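Ticket 3317
Product: Benon building bricks, mixed tub, with green baseplate
Opened by: Mikkel Ravn, Testdale
Opened: 06/04/2020
Status: Open
Subject: Bricks won't stay put, help page no use

I followed your help page to the letter and I'm not convinced any of it works. It says loose bricks are nearly always the fault of an uneven surface under the baseplate. Fine. I have the baseplate on a thick gray slab on a white table, and you could park a car on it. Tall stacks still lean when I press a new piece on top.

The page also says to sort by color first. I don't see what color has to do with grip, but I'll play along once I've had a proper go at the baseplate. At the moment the bricks are on the plate and on the bare gray part behind it, with some push-button boxes and a light switch plate over on the left side of the table.
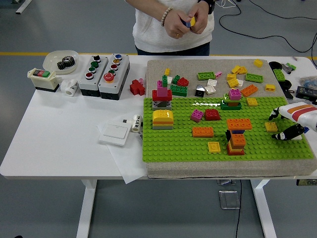
Eyvindur Brøndum: Thanks, Mikkel. Before we send anything out, please build on the baseplate only and leave the bare part for loose pieces. Press each brick down at the corners, one corner after another. If a stack still leans, take it down to the bottom piece and tell us which brick is the loose one. Also, is any of it from a different set? Mixed sets are the usual cause.

Mikkel Ravn: "The usual cause" was the surface yesterday. Now it's mixed sets. Which is it?

To answer the question, yes, some of it came out of a Drovari box I bought in December. The lid says they fit all standard baseplates, and so does yours, so one of the two lids is wrong.

I tried the corner trick on 50 bricks. 26 felt snug to start with and I left those out of it. Of the rest, the plain 2x4s got a bit better. The flat plates did not change at all. Getting a thin plate off again takes a fingernail and a bad word, so grip is clearly not missing everywhere. It's uneven from piece to piece, and your page doesn't have a line about that.

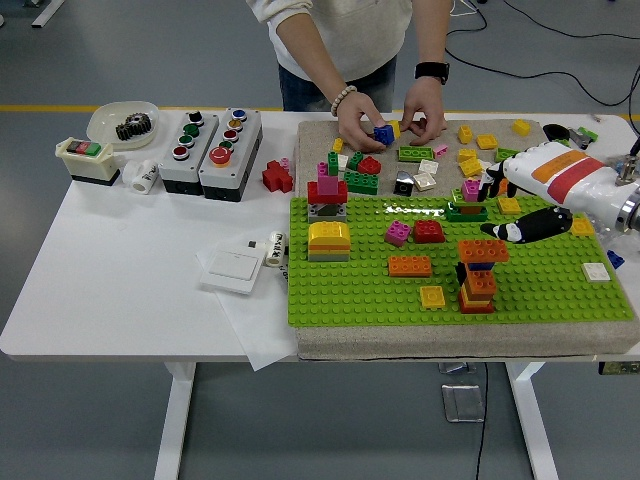
I then took the worst stack down to the bottom piece, as asked. The loose one was the second from the bottom, a Benon brick, not a Drovari one. I swapped it for another in the same color and the lean went away. I put the first one back and the lean came back. Make of that what you like, but it doesn't look like a mixed set problem to me.

Eyvindur Brøndum: That helps. I've passed it to the parts desk in Hjaltested and asked for a replacement bag, part 87. Please keep the loose brick, they may want it mailed in.

Mikkel Ravn: I'll keep it. Who pays the postage?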